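Getting Water Spots and Haze Off Stainless Steel Trays

Posted Feb 24, 2022 by Imani Dunleavy
Filed under: Kitchen, Cleaning

Most of the marks on a stainless tray are minerals left behind when tap water dries. Soap does very little to them. If your water is hard, as it is all over Cledville, you can wash a tray every night and still see spots in the morning.

Start with hot water and a drop of dish soap to get the grease off. Vinegar won't reach the minerals through a film of oil, and that is usually why people tell me it didn't work for them. Rinse, then wipe on plain white vinegar with a soft cloth and leave it for 3 minutes. Rub with the grain if the tray has one. Rinse again and dry it right away with a second cloth.

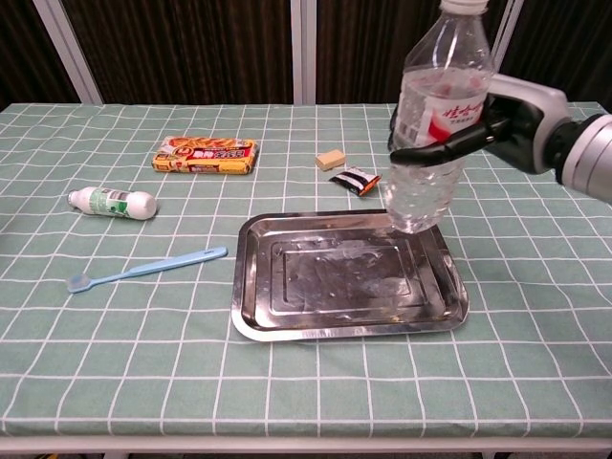 For spots that stay put, mix baking soda with a little water until it's about as thick as toothpaste. Put it on with your fingers and work it gently. Don't mix it into the vinegar, as the two cancel each other out and you end up rubbing with salty water.

Corners hold residue longer than the flat part. I use an old toothbrush there. A wooden skewer wrapped in a bit of cloth gets into the step under the rim.

Things to keep away from stainless:

Steel wool, which leaves bits behind that rust
Chlorine bleach
Oven cleaner, unless the label says it's fine
Salt left sitting in a wet tray overnight

Rainbow colors on a tray that has been in the oven are heat tint. Vinegar takes most of that off too. Brown pinpricks that you can feel with a fingernail are pits, and those are permanent. The tray is still fine to use.

If you want a shine, put 2 drops of mineral oil on a dry cloth and buff. Skip this on anything that goes back in the oven.

Comments

Talha Orakzai: Does this work on a sink as well?

Imani Dunleavy: Yes. Lay a paper towel soaked in vinegar over the bad area so it doesn't all run down the drain.

Sze-wing Kuo: Lemon juice did the job on mine when I was out of vinegar. Took two rounds.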